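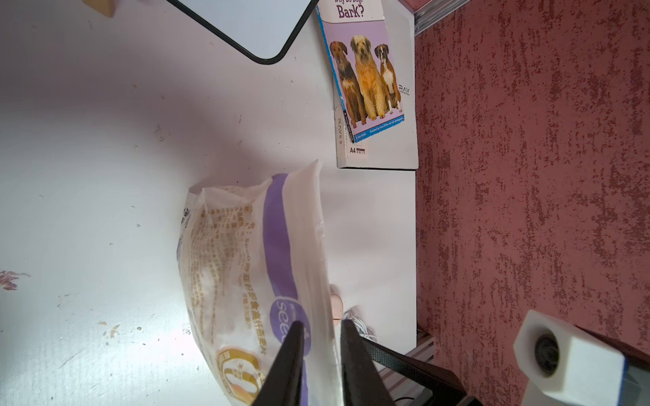 Fire Safety: Vehicle Storage

Nakasthorpe Vehicle Compound, annual fire safety inspection
Checklist with inspector's comments
Inspected by: Nassoro Athumani
Date of issue: 12/31/20
Operator: Langat Recovery
Scope: covered bay, open yard, examination shed, gatehouse. The upstairs flat at the gatehouse is let separately and was not entered.

Each item is marked Pass, Action or Not seen. Action items carry a priority of A (before the area is next used), B (within the month) or C (by the next inspection).

Section 1. Access and water

1.1 Main gate opens to full width: Pass
Left leaf drags on the concrete for the last part of its travel. It can still be opened by one person.

1.2 Fire service key box fitted and in working order: Pass
Code was changed after the September visit and has been passed to the fire station.

1.3 Route for fire engines kept clear: Action, B
Three vans were parked along the east fence with their rear ends over the yellow line. Moved during the visit. The line is badly worn at that point and needs repainting, otherwise the same thing will be found next year.

1.4 Hydrant marker plate present and readable: Pass

1.5 Yard drain cover and shut-off valve: Action, B
Valve is seized. Run-off from firefighting would reach the brook without it. The drain plan in the gatehouse shows the valve on the wrong side of the wash bay. Correct the plan when the valve is replaced.

Section 2. Burnt and damaged vehicles

2.1 Fire-damaged vehicles held apart from other stock: Pass
Two vehicles held at the time of inspection, both in the far corner of the open yard. Both under police hold and not touched.

2.2 Gap between fire-damaged vehicles and any building: Pass
Measured at 10 metres to the nearest wall of the examination shed.

2.3 Electric and hybrid vehicles identified on arrival: Action, A
The arrival sheet has a box for fuel type, left blank on several entries. A damaged hybrid was stored in the covered bay between two petrol cars. Battery condition not recorded. Vehicle to go to the quarantine area and the sheet to be returned to the driver if the box is not filled in.

2.4 Battery disconnected, or reason recorded: Action, B
Recorded for most vehicles. Where a vehicle is held as evidence the battery must not be disconnected without the consent of the officer in the case. The sheet has no space for this. Add one.

2.5 Fuel leaks checked and drip trays in place: Pass
Trays were dry except at bay 4, where the contents were old engine oil.

2.6 Evidence covers of flame-retardant type: Not seen
Covers were in use on both held vehicles and the labels could not be reached without disturbing them. Operator to send the purchase record.
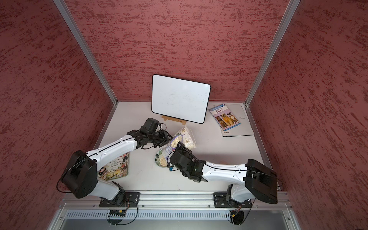 Section 3. Examination shed

3.1 Hot work permits issued and closed: Action, A
Permit book checked back to September. Two permits were issued for cutting door hinges and neither has a closing time or a signature for the fire watch. No further cutting in the shed until the permit holder has been briefed again. The operator has asked whether the watch can be kept from the gatehouse window. It cannot. The person must be in the shed or at its open door.

3.2 Fixed heaters clear of stored material: Pass

3.3 Flammable liquids kept in a closed metal cabinet: Pass
Cabinet is in order. Maximum quantity notice is out of date and refers to a solvent no longer held.

3.4 Local extraction over the inspection pit: Action, B
Fan runs. The airflow switch does not stop the pit lighting when the fan is turned off, as the Geneneck drawings say it should. Electrician to test the interlock.

3.5 Waste rags in lidded bins, emptied daily: Pass

3.6 Stock of dry sand: Action, C
500 kg required by the site plan. The bin holds this amount but part of it has set hard along the back. Break up or replace.

Section 4. Detection and alarm

4.1 Panel free of faults: Pass
Imar panel in the gatehouse, normal at time of visit.

4.2 Weekly call point test recorded: Pass
Same call point used on most occasions. Rotate through all of them.

4.3 Heat detectors in covered bay: Action, B
One head still had its dust cap on. Removed. The other heads were looked at from the ground only. Check them from a platform.

4.4 Alarm heard in the open yard: Pass
Heard at the far fence with the vehicle lifter running.

Section 5. Extinguishers and people

5.1 Extinguishers in position and in date: Pass

5.2 Staff trained in use: Action, C
Day staff are covered. Night recovery drivers have no record.

5.3 Action on finding a fire in a held vehicle: Action, B
The written procedure starts with a call to the duty manager. Change the order: raise the alarm, call the fire service, clear the yard, then call the duty manager and the police control room. Staff are not to move anything from the vehicle. Names of those present and the time of discovery to be written down for the investigator.

Priority A items: 2.3, 3.1
Return visit for these items to be booked through the district office. Please have the permit book, the arrival sheets and the cover purchase record ready at the gatehouse.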